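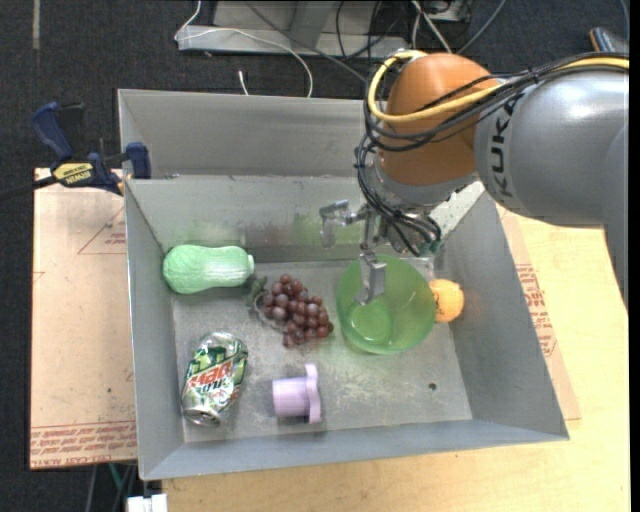

5 min read

How to oil a wooden worktop so that it lasts

June 2021

A wooden worktop is pleasant to work on, but it asks for some care. If the surface has become pale, or if a drop of water goes dark into the wood in place of standing on top, it needs oil. I have done this job every year since I rent my small workshop in Godinho, and before that I did it badly in two kitchens. I write down the method which I use now.

What you need

Hardening oil for wood, half a litre
Sandpaper, grit 120 and 180
A sanding block of cork
Cotton cloths without fluff, at least five
Rubber gloves
A metal tin with a lid, filled with water

I use the clear oil from Unano. The one from Kandum is also good, but it makes beech a little yellow. Please do not take olive oil or sunflower oil from the kitchen. They never become hard and after some weeks the wood smells.

Clean first

Take everything away from the worktop and wipe it with warm water and a small amount of washing-up liquid. Do not pour water on the wood. Wipe again with a clean cloth and let it dry overnight with a window open.

Grey rings from wet glasses will mostly go away with the sanding. Black spots from iron are deeper. For these you can buy oxalic acid in a paint shop. Follow what is written on the packet and wear gloves.

Sand with the grain

Begin with the 120 paper around the block. Always move in the direction of the grain, in long strokes, and press the same everywhere. If you work hard on one stain only, you make a hollow, and you will see it later when the light comes from the side.

Change to 180 when the surface feels even. I once went up to 2000 because I wanted it very smooth. It was a mistake: the wood was polished so much that it took almost no oil, and I had to sand it again.

Remove the dust with a vacuum cleaner, then with a slightly damp cloth.

Put on the oil

Pour a little oil on a cloth and rub it in. Work on one part at a time, and do not forget the edges and the cut-out of the sink, if there is one. Wait twenty minutes. Where the wood is already dry to look at, give it more.

Then wipe off all the oil that stays on top. This is the step where most people are too quick. Oil that is left standing becomes sticky, and dust will stay in it.

Let it dry for one day and repeat. New wood needs three coats, old wood usually two.

The used cloths

Cloths with hardening oil can start to burn by themselves when they lie in a heap. Put them in the tin with water and close the lid, or spread them flat outside until they are stiff.

Afterwards

Keep the worktop dry for a week and put nothing heavy on it. In October, before the heating is turned on, I give mine one thin coat more.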